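Taking an office tower apart (and getting it back together)
Speaker notes, Ravier repair evening, March

Before I start
Water on the lectern. Phone off. Don't read the slides out loud, you did that last time.

Slide 1: Hello
Hi everyone, thanks for coming out! My plan for tonight is to spend most of our time inside one plain old desktop tower, the kind that offices throw out by the pallet. I picked it because you can open one up, learn every part in an evening and not cry if you bend something.

Quick show of hands: who has opened a computer before? Who has opened one and had a screw left over at the end? (Wait for the laugh. I'm raising my hand too.)

Mention the Benedetti swap shelf here. We took in 459 old machines through it last year and 815 loose drives, so nobody in this room has an excuse for not having something to practice on.

Slide 2: Drives first
I always start with the drives, and I'll fight anyone who starts with the memory. The drive is the part with somebody's life on it. Tax returns, baby pictures, a novel that stops at chapter two. Get it out, label it, put it somewhere safe, and then you can relax around the rest.

What I love about these office machines is the caddy. The drive sits in a plastic tray with a rail down each side, so you handle the tray and keep your fingers off the circuit board. And it's bright blue! Somebody at a drawing desk decided that the bits you're supposed to grab should be a color you can find under a desk with a flashlight in your teeth, and I'd like to shake their hand.

Say the bit about labels: masking tape, on the caddy, before it leaves the bench. I once skipped this with six drives for the Fledier office and spent a whole afternoon plugging them in one at a time to find out which was which. 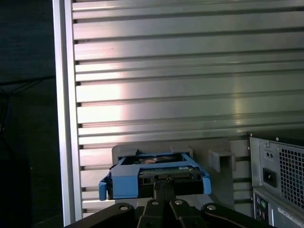 Slide 3: The board
OK, now we're in the middle of it. Slow down here, this is where people's eyes glaze over.

Find the processor first. It's the square of silver metal held down in a frame, with a load lever along one edge. Everything else is easier to place once you've got that. We're leaving it alone tonight, because lifting it means fresh thermal paste and I only brought the one tube.

Then the memory slots, long and black, with white clips at the ends. Push the clips outward and the stick pops up by itself. When you put one back, line up the notch before you push. If it won't go, it's backward. (It's always backward.)

Graphics card: one screw at the back of the case, usually a little catch on the slot too, and then straight out. Don't rock it side to side. The one on this board is an NVIDIA Quadro, which tells you the machine was sold for drawing work more than for spreadsheets.

Ask: does anyone here do CAD? Somebody always does, and they tell better stories about these cards than I do. 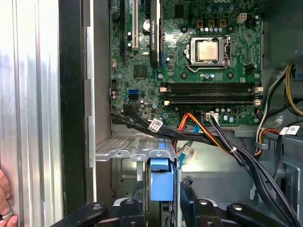 BENCH HABITS

Slide 4: Lay it down
Put the tower on its side, open side up. I know, it sounds too simple for a slide! But I watched people for years working on a standing tower with their head tilted over, dropping screws into the power supply. Lay it flat and gravity is on your side.

Unplug it from the wall, then hold the power button in for a few seconds. Touch bare metal on the case before you touch anything green.

Cables: take a picture with your phone before you pull a single one. Yellow, orange, red, black, they all look perfectly obvious until they're hanging loose. The drive cables are the ones I mix up, so mine get tape as well. I keep a muffin tin for screws, one cup for each step, and I've had the same tin since my Eltow days.

If we're running late, skip straight to questions from here. The cleaning story can wait.

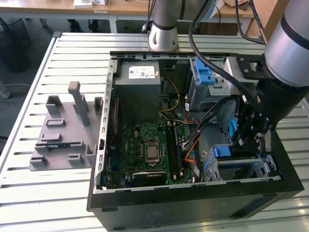
Raimo Lahtinen wrote to me after the last talk to say that I make too much of the phone picture, and that he would sooner have people draw the cables by hand, as you remember what you've drawn. I tried it at home and he has a point, so there's paper and pencils on every table tonight. Do whichever you like, or both.

Slide 5: Your turn
Pair up, one tower per table. Drives out, tape on, then memory, then the card. Put it all back in the opposite order. I'll walk around. Coffee is at the back, and please keep it at the back.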